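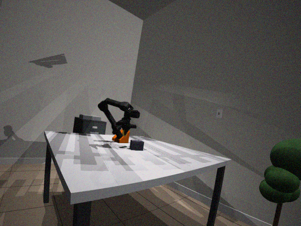
Ein Roboter, der nur im Rechner existiert

Eigentlich wollte ich nur kurz vorbeischauen. Eine Stunde Tag der offenen Tür bei Clestholm, ein Kaffee, ein paar Notizen für die nächste Ausgabe und dann zurück nach Hause. Geworden ist daraus ein ganzer Nachmittag in Stevport, und ich hatte am Ende so viele Fragen auf dem Block, dass ich meine eigene Schrift nicht mehr lesen konnte.

Wer nach Stevport fährt, muss das wollen. Der Bus hält an der alten Werft, von da läuft man am Wasser entlang, und im November pfeift einem der Wind dabei so um die Ohren, dass man sich über jede offene Tür freut. Clestholm sitzt in einem flachen Backsteinbau, 36 Leute arbeiten dort, und ich hatte mir natürlich eine Halle voller Maschinen vorgestellt. Funken! Schutzgitter! Gelbe Linien auf dem Boden! Stattdessen: Schreibtische, Bildschirme, Teppich, und auf dem Gang ein Blech mit Zimtschnecken (sehr gut, ich hatte zwei).

Die Firma bringt Robotern das Greifen bei, und das passiert zum allergrößten Teil in der Simulation. Brestell heißt das Programm, und es rechnet komplette Zimmer aus, mit Tisch, Arm, Licht und allem, was sonst so herumsteht. In diesen Zimmern wird dann geübt, und zwar in einem Tempo, bei dem mir schwindlig wurde. Bis zu 300 Räume laufen gleichzeitig, jeder ein bisschen anders. Mal steht der Tisch schräg, mal ist die Wand heller, mal kommt das Licht von der anderen Seite.

Ich habe mich in den Vorführraum gesetzt, zweite Reihe, neben einen Jungen, der sehr viel bessere Fragen stellte als ich. Er wollte wissen, ob der Roboter merkt, dass er nicht echt ist. Gelächter, klar, aber die Antwort fand ich dann doch spannend: Für das Programm, das den Arm steuert, gibt es nur Bilder und Zahlen, und woher die kommen, steht nicht dabei. Darüber habe ich auf der Rückfahrt noch lange nachgedacht.
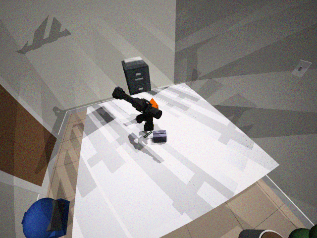
Das Greifen selbst habe ich vorher völlig unterschätzt, das gebe ich gern zu. Ich nehme jeden Morgen meine Tasse aus dem Schrank und denke keine Sekunde darüber nach. Für so einen Arm ist schon die Frage, wo ein Ding aufhört und sein Schatten anfängt, eine richtige Aufgabe, und Brestell macht es ihm da extra schwer. Die weiße Tischplatte ist kreuz und quer mit grauen Streifen überzogen, und darauf liegen ein dünnes grünes Stäbchen und ein kleiner dunkler Kasten so dicht beieinander, dass ich mit meinen Fingern vermutlich beides erwischt hätte. Der Greifer hängt knapp darüber, zwei Finger, mehr hat er nicht. Ich saß da und drückte einem Haufen Pixel die Daumen!

Überhaupt, die Einrichtung. Ich hätte gedacht, dass man sich für einen Übungsraum die Mühe spart und den Tisch einfach ins Nichts stellt. Aber da hinten steht ein Aktenschrank mit drei Schubladen, jede mit ihrem kleinen Griff, und an der Wand sitzt ein Lichtschalter. Wer knipst denn da das Licht an? Mir wurde erklärt, dass ein Arm, der nur leere Räume kennt, im richtigen Büro schnell durcheinanderkommt. Also wird möbliert, und offenbar mit einiger Freude. In der Kaffeeküche hängt eine Liste mit Wünschen für neue Gegenstände, ganz oben stand »Gießkanne«, darunter in anderer Handschrift »bitte nicht schon wieder eine Gießkanne«.

Nach der Pause ging es eine Tür weiter, und da stand dann doch noch ein Arm zum Anfassen, na ja, fast, es war ein Band davor gespannt. Er heißt Løken, nach einer Insel, auf der die Abteilung mal einen sehr verregneten Sommerausflug gemacht hat. Løken bekommt das, was in der Simulation geübt wurde, und soll es an echten Bauklötzen zeigen. Sieben Versuche haben wir gesehen. Fünfmal landete der Klotz in der Schale, einmal daneben, und einmal griff Løken mit großer Würde in die Luft, fuhr hinüber und legte sehr behutsam gar nichts ab. Der Applaus dafür war der lauteste des Tages.

Gefragt habe ich auch, wie lange geübt wird, bis so etwas klappt. Eine Zahl habe ich mir gemerkt, weil sie auf einem Zettel am Monitor klebte: 673. So viele Durchläufe hatte die neueste Aufgabe an diesem Vormittag schon hinter sich, und die Besucher waren da noch nicht mal im Haus. Ich habe für meinen Führerschein drei Anläufe gebraucht und fand das damals viel.

Was ich mir mehr gewünscht hätte: Erklärungen zum Mitnehmen. Es gab ein Faltblatt, aber das war so voll mit Abkürzungen, dass ich nach der ersten Seite lieber wieder jemanden angesprochen habe. Gesprächig waren sie dort alle, auch noch, als draußen längst die Laternen brannten und die Stühle schon gestapelt wurden.

Den Bus um kurz nach sechs habe ich verpasst, den nächsten habe ich bekommen, mit einer dritten Zimtschnecke in der Serviette.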